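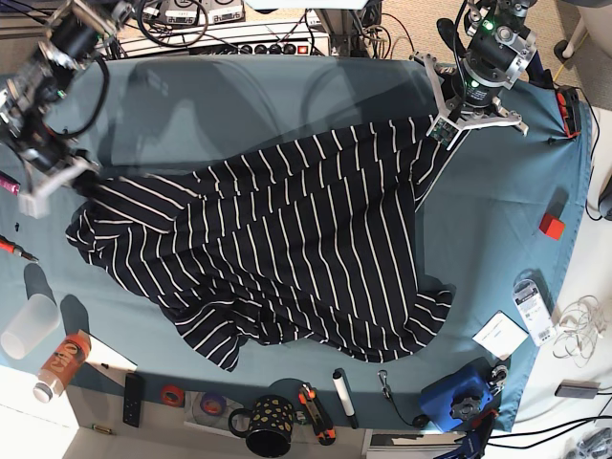 My town's thrift store has started turning clothes away. The sign went up in September, a sheet of printer paper taped inside the door, and it says the store will accept housewares and books but is "at capacity for apparel." I stood there reading it with two garbage bags of apparel in my arms. I had rehearsed a small glow of generosity on the drive over and now had to take it home again, along with the bags. Most of what was in them was the sort of thing everybody owns: tops with stretched necks, pants bought for a waist I was planning to have, and a navy number with thin white stripes much like the one crumpled on that teal cloth. I own, or have owned, five versions of the navy stripe. Each time I bought one I believed I was filling a gap.

I would like to argue for something unfashionable, which is the right to throw a shirt in the trash and feel bad about it.

The way we do it now, we feel good about it. We have built an entire system for feeling good about it. You buy a shirt, you wear it nine times, it goes limp, and you put it in a bag marked for donation, where it becomes somebody else's moral problem. Somewhere, we suppose, is a person who has been waiting for a limp shirt. I have never met this person, and if I did I think I would owe them an apology.

The chain store at our mall, Haltura, has a bin by the registers for this purpose. Drop in your old clothes, any brand, any condition, and the register spits out a coupon for more clothes. I asked the young man folding sweaters where the contents of the bin went. He said "Gotholm," in the tone you'd use for heaven. Gotholm is the regional sorting warehouse, it's 171 miles away, and he had never been there either.

My grandmother had a different system. She bought a Horrocks coat the year she was married and it hung in her hall closet until she died, by which time it had been relined twice and had outlasted the husband. When a thing of hers wore out it became a lesser thing. Sheets became pillowcases, pillowcases became dust rags, and dust rags became something she kept in a coffee can under the sink and would not discuss. I don't want to be sentimental about this. She was also a miserable person to go shopping with, and she once made me wear a blouse cut down from a curtain. But she knew where everything she had ever owned had ended up.

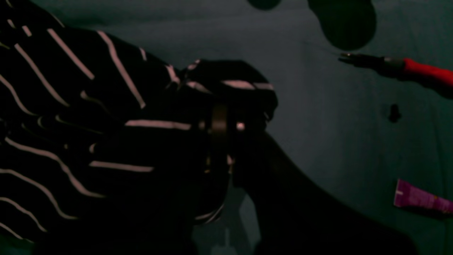

Stripes, in low light.

I tried to add up what I've spent on clothes I no longer have. I gave up when I passed 4,000 dollars and had only gotten back as far as the last apartment. For that money I could have had a decent used piano. What I have is a drawer of T-shirts from events I didn't enjoy.

The usual advice is to buy less and buy better, and it is good advice that mostly gets used for buying better and then also buying the same amount. A friend of mine paid 60 dollars for a T-shirt from Grendness on the grounds that it would last forever. It may. She has six.

So here is my modest proposal. When a piece of clothing is finished, and you'll know, don't bag it. Hold it up in the kitchen and look at it in daylight. Decide whether a person you respect would wear it. If yes, wash it, fold it, and give it to a store that still has room. If no, cut it up for rags, and when you have enough rags, put it in the garbage yourself, with your own hand, and stand there a second. It should sting a little. The sting is the only part of the arrangement that has ever stopped me from buying a shirt.

I went through the two bags again that weekend. Four things were worth giving away. The stripe is now cleaning the bathroom mirror, and it leaves lint.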